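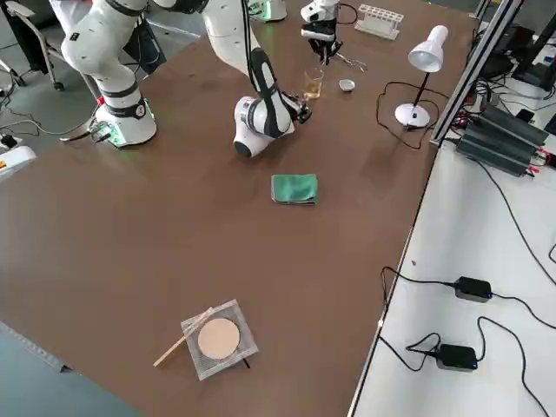 The chemistry table at Soltwood, with one of the arms reaching for the small glass.

Bovura in pictures: the bench work, April

Welcome to the April page of the Bovura gallery, and thank you to everyone who wrote in after the last one to ask when there would be more. I had meant to put this up a good deal sooner, but Friday afternoons are when I do the website and Friday afternoons have lately been when everybody wants to try just one more run before going home (me included, I'm afraid).

For those of you coming to us for the first time, Bovura is our project for teaching a pair of robot arms to help out with small, fiddly table work of the sort you remember from a school science room. We do it by example. A person guides the arms through a job, the whole thing is saved from start to finish, and then the table is changed a little and we do it again. And again! When there are enough of these examples, they go to Jerome Baluyot, who trains the model on them and comes back a few days later either very cheerful or with a list.

This month has been given over to what we call the chemistry table. We had spent the winter on folding and on putting things in boxes, and we were all ready for something with glass in it. The set has 13 tasks in it at the moment, and we finished the month with 570 good examples across all of them, which I'm proud of, especially as Tianyou Lei is strict about what "good" means. If a cup is nudged on the way past, out it goes, unless the person guiding noticed and set it right, in which case it stays and gets a note of its own, and those have become some of the most useful ones we have.

More about the picture

The small glass with the amber liquid has been the star of the month. It is clear, the liquid is not, and the model has to work out where the one stops and the other begins before it can close its fingers in the right place. Rhun Hopkin likes to come in from the side and quite low, and Wendelin Reisinger comes down from above with a little pause at the end, and we've kept both, partly to see what the model makes of two people who disagree so politely. The other arm is waiting its turn with its fingers pointed down, and we do record the waiting too. An arm that doesn't know how to wait is a terrible partner.

The tweezers and the little metal dish next to the glass belong to a different task, and people sometimes ask us why we leave them out. We like a table that has other things on it. Our very first examples were made with only the one object that mattered, and the model did beautifully until Edgardo Gatchalian put his pen down next to it.

The desk lamp gets moved more than anything else we own. Tilt the shade a bit and the glass looks quite different, so the lamp's place is part of the setup sheet now, along with everything else, and whoever sets up has to initial it.

Test tube rack: no tubes in it for this one. The tube tasks are coming next month and I can tell you already that they are hard.

The green cloth is for the folding task, which we carried over from the winter set because Jerome wanted something familiar mixed in with the new. Wendelin squares up the corners between runs with a care I have never seen her give her own desk.

The wire gauze has the round ceramic center that some of you will remember from heating a beaker in class. We have no flame anywhere near this table, so please don't worry on our account. The gauze is there to be a place to set things down on, and "put it in the middle of the gauze" has proved a lovely clear instruction that everybody guides in nearly the same way.

How a session goes

We work in pairs, one guiding and one at the screen with Stostex, the program we use for naming and sorting the runs. Six runs, then swap. We tried longer turns, and the later runs got sloppy in a way you could see on playback, with the hands rushing toward the end of a job they had already done too many times. The person at the screen types in one plain sentence for each run, such as "pick up the glass and set it on the gauze," and we ask them to write it the way they'd say it to a friend. Rhun's sentences are always the longest. I have stopped shortening them.

Four of us can guide to Tianyou's standard now, and Edgardo is nearly there. If you're local and have steady hands and some patience, do write to us through the contact page, as we would love another pair for the tube tasks. No experience with robots needed. Wendelin came to us from bookbinding.

The May page will have the rack in use, and I hope the pouring as well, if we have settled by then on what to pour.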